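Samedwood Evening Motor Class
Handout 4: Brake pads, discs and how to bed them in

Welcome back! Tonight we get to my favourite job on any car, and I do mean favourite. Fresh front pads are cheap, the work is well within reach of a beginner, and you feel the difference through your foot on the first drive home. If you missed the session on jacking and axle stands, please read Handout 2 before you touch a wheel nut.

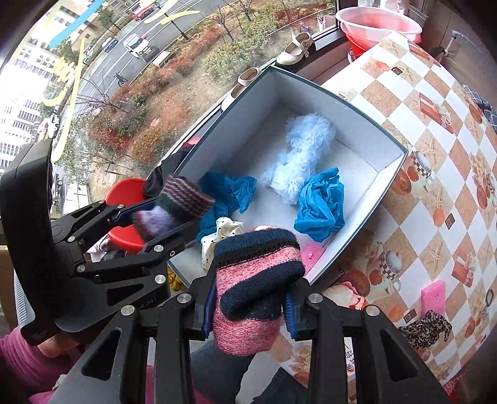
PART A: PADS

A brake pad is a steel backing plate with a block of friction material stuck to it. When you press the pedal, fluid pushes the piston out of the caliper, the piston pushes the inner pad against the disc, and on a sliding caliper the whole body then shifts across and pulls the outer pad in too. Lovely, simple engineering! It does depend on the slide pins moving freely, so whenever you find one pad worn far more than its partner, look at the pins first.

Measure the friction material only, leaving out the backing plate. At 4 mm we start planning a change in this class. Your own handbook may give a different figure and the handbook wins. Always change pads on both wheels of the same axle.

Our practice car is the old Plero hatchback, which has single-piston sliding calipers at the front. The Makcombe estate is on a different arrangement at the back (the piston has to be wound in, never pressed) and we'll leave that until May.

Order of work, front axle:
Loosen wheel nuts, raise, support on stands, wheel off.
Check the fluid level in the reservoir. It will rise when the piston goes back.
Undo the lower caliper bolt and swing the caliper up. Don't let it hang by the hose.
Slide out the old pads and note where the wear indicator sits.
Wire-brush the carrier, then a thin smear of brake grease where the pad ears slide.
Press the piston back slowly and squarely.
New pads in, caliper down, bolt to the handbook torque.
Pump the pedal until it's firm BEFORE the car moves. Write this one on your hand!

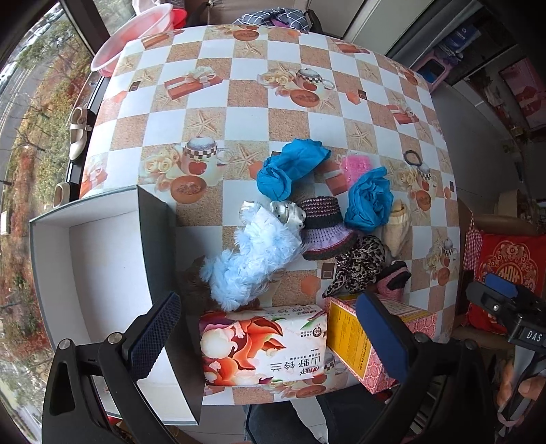
PART B: BEDDING IN

New pads need to lay an even film of friction material on the disc, and the way to do that is a run of gentle, steady stops on a quiet, dry road. From 50 km/h or so, slow to a crawl with medium pressure, give the brakes time to cool, and go again. Don't sit with the pedal hard down at the end of a stop, as hot pads can leave a patch on the disc. A patchy disc, if you've never seen one, looks a bit like a checkered tablecloth with its squares of different shades, and you'll feel each change of shade as a judder in the pedal. A smooth, even grey all the way round is what we're after.

The Falcão pad set we fit in class comes with its own bedding sheet, so follow that if yours is the same.

For next time: bring your handbook, find the minimum disc thickness for your car, and see if you can spot where it's stamped on the disc itself.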